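We use cookies to remember your settings and to count visits. By continuing you accept this. [Accept] [Manage]

Vimcombe Shared Office
Minutes of the users' meeting, November

Present: representatives of the three tenant groups (Plorkura, Delić, Tollora) and the house office. In total 11 people.
Start: 4:15 p.m.
Minutes: house office

1. Minutes of the last meeting

The minutes were accepted with one correction. Under "Kitchen" it was written that Delić pays for the dishwasher tablets. Correct is: Delić orders the tablets, and the cost is divided between all three groups.

2. Lighting in the large room

Plorkura reported that the light is too strong at the desks which are close to the windows, mostly in the afternoon. Tollora has the opposite opinion and finds the back part of the room too dark for reading on paper. It was discussed if the lights can be switched in separate groups. The house office explained that at the moment there are 2 circuits, and that one more circuit must be made by an electrician. An offer was received for 157 dollars, without material. The meeting wished to see the full price before it decides. The house office will ask again.

Until then it was agreed that the last group to leave in the evening turns off everything, also the lights at the far end. This was forgotten several times in the past month.

3. Furniture and use of the floor

This point took the longest time. The large room has become difficult to use for common events, as every group has moved its furniture a little. The house office asked that we agree on one arrangement and keep it.

The white table stays where it is. Tollora asked to turn it by a quarter, so that more people can sit on the long side, but then the way to the wall outlet would be more narrow, and the proposal was withdrawn. The table is for everyone. Personal things should not stay on it overnight. 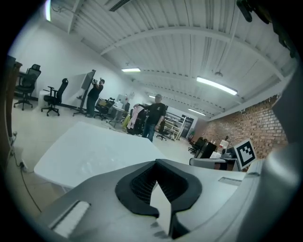 Large room with the white table, mesh chairs and rolling stand.

Chairs: the black mesh chairs belong to the house and not to one group. The chair with the tall headrest is liked by many people, and there was a small discussion about it. Decided: no reservation of chairs. Who has a medical need can write to the house office and will receive a suitable chair with a name label.

Rolling stand: Delić uses it most and would like to have it near its own desks. The other groups agreed on the condition that it comes back to the common area before each shared meeting. The brakes on the wheels should be checked. Delić will do this.

Dark wooden furniture at the side: it was here before all present tenants moved in. Plorkura offered to take it over for paper files. Tollora asked if it could be sold. No decision. The house office will find out if it is part of the rental contract with the owner of the building.

4. Cables

There were two complaints about cables on the floor. It was noted that the floor is pale and a black cable is easy to see, but a person who carries boxes does not look down. The house office will buy flat cable covers, total length 9 meters. Each group is responsible for the cables which it has laid. Cables without a known user will be marked with tape, and after two weeks they are taken away and kept in the storage room.

Extension cords may not be connected one behind the other. This is already written in the house rules, and the meeting asked that it is sent again to all users by e-mail.

5. Noise from the ceiling

Delić reported a low humming from the ducts, mostly in the morning before 8 a.m. Plorkura did not notice it but usually begins later. The house office will inform the building service. It would be helpful if the people who hear the noise write down the time and the place.

6. Kitchen

The refrigerator will be emptied on the last working day of the month. Food without a name will be thrown away. Tollora asked for a second shelf and will get it.

The coffee fund has again a small minus. Decided: the monthly amount stays the same, but guests of a group are now paid by this group.

7. Other

Tollora would like to hold an open evening in the large room in spring and will send a date to the other groups in advance. No objections in principle.

The key for the storage room was missing for some days and is now back on its hook. Please write your group in the key list when you take it.

End: 5:40 p.m.

Open tasks
House office: full price for the lighting, cable covers, contract question about the wooden furniture, message to the building service, e-mail with the rules for extension cords
Delić: brakes of the rolling stand
Tollora: date for the open evening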